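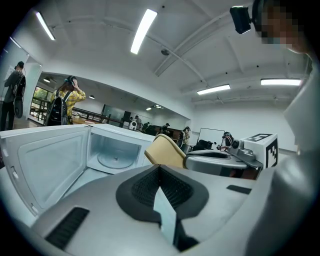

Cleaning the shared microwave

I said in April that I'd write down how I clean the microwave at work, mostly so I could send people a link instead of explaining it at the sink. It's a plain white one with a door that swings out to the left and a round glass turntable. It gets used hard between 11:30 and 2, and by the end of a week it needs more than a wipe.

I start with the steam. Two cups of water in a glass bowl, half a lemon squeezed in, and the lemon half dropped in after it. I put a wooden spoon in the bowl too, so the water doesn't boil over all at once when you touch it. Run it on high for 4 minutes, then leave the door shut for another five. Most of the work happens in those five minutes and people always skip them.

While that's going I clear whatever has collected near the microwave. Usually that means mugs, soy sauce packets and somebody's fork.

The turntable

Take the bowl out with a towel, then lift the glass plate straight up. Ours has a raised hub in the middle and food gets baked on in a ring right next to it. I wash the plate in the sink with dish soap and an old toothbrush. Let it cool first if it's hot – glass and cold tap water don't get along. I cracked one at my last apartment doing that, and the replacement took three weeks to come.

With the plate out you can wipe the floor of the microwave. There's nearly always a dried puddle under there. Nazma Bandara thinks it's oatmeal and I think it's soup.

Walls, ceiling, door

After the steam, a damp cloth gets nearly everything off the walls. Do the ceiling too. Tomato sauce goes up more than it goes sideways. For spots that won't move I use a paste of baking soda and water, leave it ten minutes and wipe again. I tried the Drosik spray that was under the sink and it worked about the same, but everything I heated that afternoon tasted faintly of oranges.

The inside of the door is the part that gets missed. Open it all the way so you can see what you're doing. Ours has a recessed panel with rounded corners, and grease sits along the edge of it. A cloth over a butter knife gets into that line. Go easy around the latch and don't get it soaking.

Then dry it all, put the plate back, and check that it turns. I leave the door open for a while afterward to air it out. If you find it open, please leave it.

Things I've stopped doing

Vinegar. It cleans fine, but the smell hangs around through lunch.

Paper towels. They shred on the baked-on bits. Debashish Majumder brought in a pack of Wikano cloths and they've been through the wash plenty of times now.

Next I want to do the fridge seals, which are worse.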